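Folding tips I don't quite believe

Every folding guide starts with the same order: smooth the fabric flat with your palms. Marisol Restrepo swears by it. I gave it 15 minutes one evening in January and came away with a sore back and 2 decent squares.

Shaking is better. Hold the cloth by 2 neighboring corners, snap it once and lay it down – most of the creases go by themselves. As for the folding boards sold by Rultness and others, a big magazine does the same job.

Soft, slightly fuzzy fabric is where the guides get too cheerful. They tell you to find the corners first, as if corners were always on show. Take the dark green cloth on the white surface: one pointed corner sticks out to the right, easy enough, but there's a lower one beside a small curled fold that I'd probably miss. I would start with the easy corner and lift, and leave the pleats and the big mound in the middle alone until the cloth hangs free.
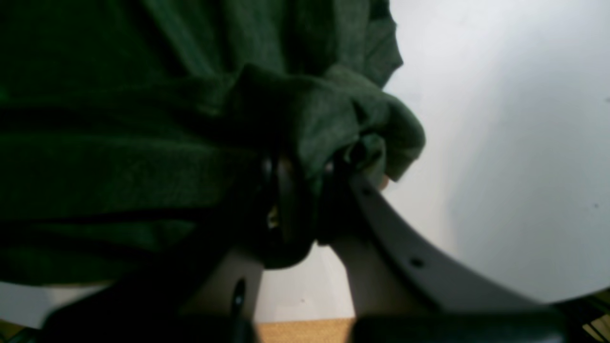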